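The Drawer by the Stove: a kitchen organizer meets a doubter

I went to see I-seul Gil with a grudge. Twice I have paid for drawer inserts, and twice I have gone back to digging for the paring knife. So when she told me on the phone that she could settle a kitchen with one drawer, I said I would believe it when I saw it.

Gil has worked through 368 kitchens, by her own tally, first for a closet company called Hakley and now on her own in Ollstead. She does not sell bins. "People buy the bins first," she said. "Then they own the mess and the bins."

I asked whether that wasn't a convenient thing for a person paid by the hour to say. She laughed and let it stand.

Her rule is that the drawer next to the range holds what you reach for while something is cooking, and nothing else. No batteries, no takeout menus. I told her my drawer had started that way too. "And how long did it last?" she asked. Twelve days, I admitted.

What she does differently, she claims, is leave space. I found this hard to take from someone standing in a kitchen with a full-size gas range and a portable cooktop parked on the granite next to it. If counter space is so precious, why is that out?

"Because it gets used," she said. "I don't clear a counter so it can look nice for company." 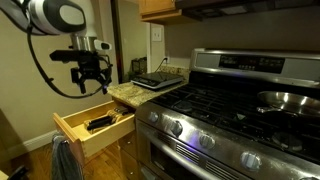
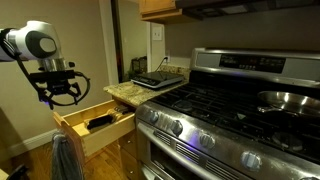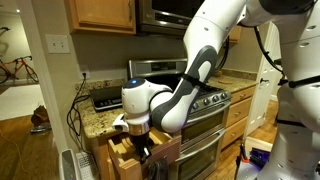

On knives, towels and being wrong

We disagreed longest over knives. I keep mine on a magnetic strip. Gil likes a slotted wooden organizer laid in the drawer, with the handles all facing the same way, and she won't hear that it wastes room. "You lose some width," she said. "You stop reaching in blind — that's what you get for it."

Fine, but the wooden spoons? They still end up bunched at the back, in my experience, whatever the system. She agreed, to my surprise. "Spoons bunch. I quit fighting them years ago."

The towel over the drawer front I can't get behind. It looks handy and, in my house, it gets shut in the drawer. Gil said to hang it when the drawer is open and move it when you close up. I said no one does that. She said Amrit Fortin does. Fortin is a former client, and when I called him he said he does it "most of the time."

He also told me he has kept his drawer in order since July, and that he had pulled 26 things out of it on the first day. I asked what they were. Mostly corn holders, he said.

I gave Gil's method 30 minutes on my own drawer that evening. The knives look better. The corn holders are in a bag on the counter, and I have not decided about them.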